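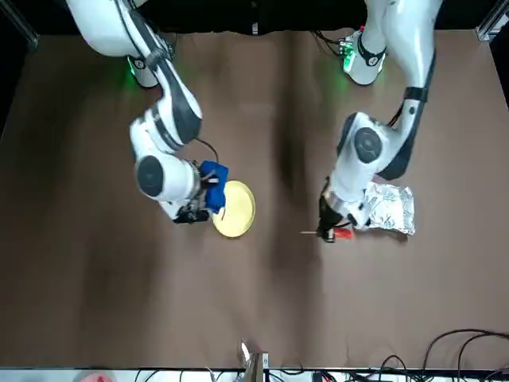
Pourquoi je continue de mettre une nappe

Quand je suis arrivée en France, il y a 14 ans, j'ai loué une chambre chez une dame qui mettait une nappe tous les soirs. Elle la mettait pour la soupe, pour un œuf, pour une pomme coupée en quartiers. Je venais d'un pays où la nappe est une chose de Pâques et d'enterrement, et je croyais qu'elle attendait quelqu'un. J'ai demandé qui venait. Elle m'a répondu : « Mais vous, mademoiselle. »

J'ai voulu écrire sur ce sujet après un dîner à Prultmont, où l'on m'a servi un repas à 4 plats sur une table nue. Le restaurant Deák, que j'aime beaucoup par ailleurs, a retiré ses nappes en juillet. Le serveur m'a expliqué que le bois fait plus jeune et que les clients le demandent. Je ne sais pas quels clients. J'en suis une depuis longtemps et je n'ai rien demandé.

On me dira que c'est une question de lessive, et je l'accepte en partie. Une nappe de coton se tache, elle se lave, elle se repasse, et dans la plupart des maisons c'était une femme qui lavait et qui repassait. Je comprends très bien que ma belle-mère ait jeté les siennes le jour de sa retraite, avec une joie que je n'avais jamais vue chez elle. Je ne veux donc pas défendre la nappe blanche amidonnée, qui fait peur aux enfants et aux buveurs de vin rouge. Celle que je défends est plus modeste : un tissu de couleur sombre, un peu épais, qui supporte une miette et qui garde ses plis sans que personne n'en ait honte.

Ce tissu fait d'abord une chose que l'on oublie, il diminue le bruit. Dans les restaurants d'aujourd'hui, je n'entends plus mes amis. J'ai l'oreille d'une étrangère, je dois entendre toutes les syllabes pour comprendre une phrase, et chaque verre que l'on pose sur le bois me prend un mot. À Tollow, où j'ai passé deux ans pour mon travail, le pub avait gardé une vieille étoffe sur chaque table. Je suivais là-bas des conversations en anglais que je perds ici en français.

Il y a aussi la question du temps. Mettre une nappe prend une minute, peut-être moins. Pendant cette minute, il faut enlever les clés, l'ordinateur, le courrier, les lunettes, tout ce qui habite sur la table pendant la journée. Je travaille chez moi et ma table de cuisine est aussi mon bureau. Si je ne mets pas la nappe, je mange à côté de mes factures et je les regarde. Avec elle, les factures vont sur la chaise. Elles ne sont pas payées pour autant, mais elles sont sur la chaise.

Les sets de table ne me consolent pas. Chacun reçoit son petit rectangle comme un passager dans l'avion, et entre les rectangles il reste un espace qui n'est à personne — c'est là, bien sûr, que tombe la sauce.

J'ai acheté la mienne à Trudavcombe, pendant des vacances où il a beaucoup plu, dans une boutique qui vendait surtout des bottes. Elle était trop longue et je l'ai coupée moi-même, pas très droit. Mon mari prétend qu'elle ne va avec aucune assiette. Il la met pourtant quand je rentre tard, et parfois à l'envers.

Je ne demande pas au restaurant Deák de revenir en arrière. Je demande seulement qu'on garde deux tables couvertes au fond de la salle, pour les gens un peu sourds et pour ceux qui écoutent dans une langue apprise. Je réserverais volontiers l'une des deux.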